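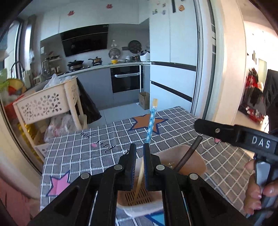

3.2 Drying and storage of utensils in shared kitchens

Households in the Plesergate sample were asked where eating utensils were kept between meals and how long they stood before being put away. Of the 44 households that completed the diary, 30 stored wooden and metal utensils together in a single upright holder. The rest used a drawer, a flat tray, or a mix of both. Storage habits did not differ between owned and rented homes.

Wooden utensils raise a separate question, as the material takes up water during washing and gives it back slowly. Kushwaha and Lodhi reported that untreated bamboo kept upright lost its surface moisture sooner than bamboo laid flat -- a result we expected to see again in the diary data.

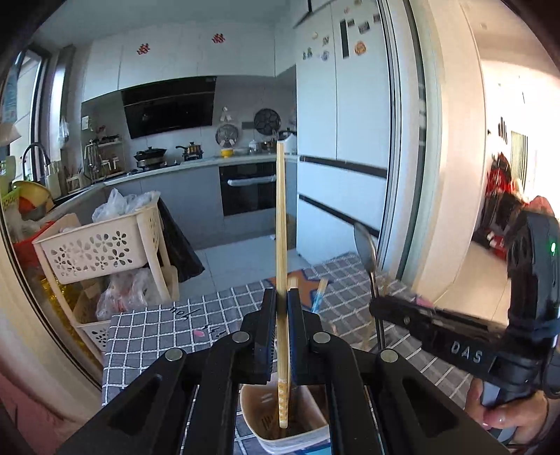
Figure 2. Upright storage: a bamboo chopstick, a metal spoon, and a white plastic holder on a table with a checkered cloth.

The diaries support the earlier finding only in part. In homes where the holder stood near a window, respondents described wooden items as dry by the next meal. In homes where it stood beside the sink, the same items were often recorded as damp, whatever the position in which they were kept. Placement in the room therefore seems to matter at least as much as the angle of storage. We did not measure humidity, and the entries rest on touch alone.

The diaries contain 1,030 usable entries. Two coders, Rawat and Lie, read each entry separately and settled differences by discussion. Most disagreements concerned the word "damp," which some respondents used for any item that felt cool. We kept these entries but marked them as uncertain, and they are left out of the comparison in Section 4.

Cleaning of the holder itself was recorded less often than cleaning of the utensils. Several respondents wrote that they rinsed it only when residue could be seen at the bottom. Hauser found a similar pattern in Corkura, although her interviews covered student housing and did not include families with children.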